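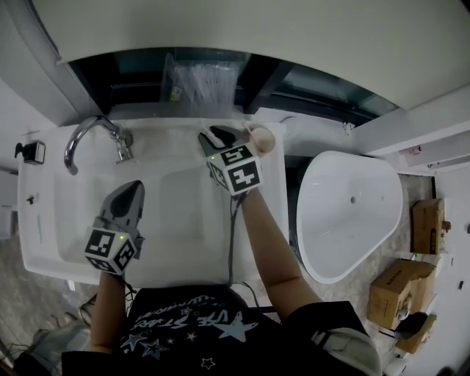
The Case for the Clear Washstand

Most households hold firm views on the kitchen counter and none at all on the bathroom one. A kitchen is expected to be put back in order after each meal. The washstand is left to gather whatever the people using it happen to set down, and it is dealt with when company is coming. This essay argues that the order of things ought to be reversed, and that the few square feet beside the basin deserve the most regular attention of any surface in the home.

The question came before our housing association in April, when the residents of Hustmont were asked to comment on a draft guide to shared bathrooms. The guide gave 20 pages to ventilation, grout and drains. It gave two sentences to the countertop. Several readers objected that these were two too many. I take the opposite view.

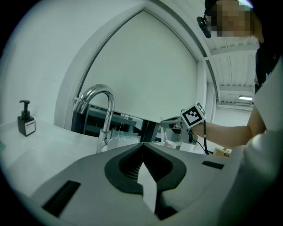
Glória Magalhães

A washstand needs very little on it. Soap belongs there, within reach of a wet hand, and a pump dispenser serves better than a bar in a dish, which must itself be cleaned. A cup may stay if it is rinsed and used. Beyond this the burden of proof should rest with the object. Spare supplies still in their plastic bags do not belong beside the faucet, where water collects under them and the counter cannot be wiped in one pass. They belong on a shelf, and preferably on one that is looked at often enough for the bag to be opened.

It has been put to me that such rules are fussy, and that a bathroom is a private room in which people may do as they please. In a house with one occupant I would concede the point. The apartments at Hustmont are shared, and a shared counter is common property in the plainest sense. Each item left on it claims space from the next person to wash. The claim is small, but it is renewed every morning, and resentment over a toothbrush can outlast a dispute over rent.

A second objection concerns storage. Older bathrooms often have a mirror cabinet and little else, and residents ask where the displaced items are to go. The honest reply is that many of them should go out. Cabinets fill with duplicates and with bottles kept for the last half inch. They should be emptied twice a year, and the shelves washed before anything is put back.

I would therefore ask that the final guide devote a full page to the washstand.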